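Brollow Van Plant: Your Questions

Updated Nov 27, 2018

Is the Maltmont plant closing?
No. It is pausing, a word Komora's lawyers like very much. The line stops until unsold vans leave the lot. At last count there were 311 of them, enjoying the view.

I paid a deposit in July. Where is my Brollow?
Quite possibly on that lot. Call your dealer with your order number and ask for a delivery date in writing.
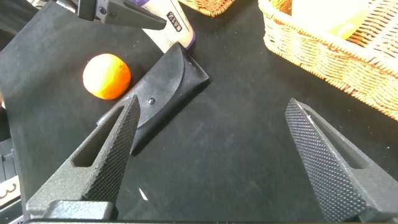
Knurled gripper fingers over a black work surface.

Can I cancel?
Yes, up to 5 days before delivery. The cancellation fee is 800, the same as the deposit, so the math is quick.

Will the price go up?
It went up while we were writing this page. Orders confirmed before the pause keep the old price. Everyone else gets the new one, plus floor mats.

What about parts and service?
The Kershaw depot stays open and warranties still stand. Brake pads are in stock. Door handles are a longer conversation.
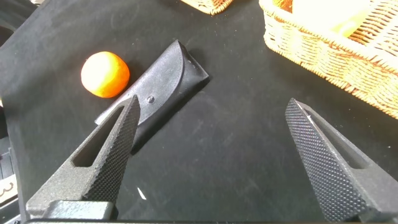

Gripper fingers, open, with the cutout in the left one.

Are the workers being paid?
Base pay only, no overtime. Annick Boyer at the plant office takes questions from staff and suppliers, and has asked that van buyers please stop calling her.

When does the line restart?
Management says "early in the new year." It did not say which year. We have asked.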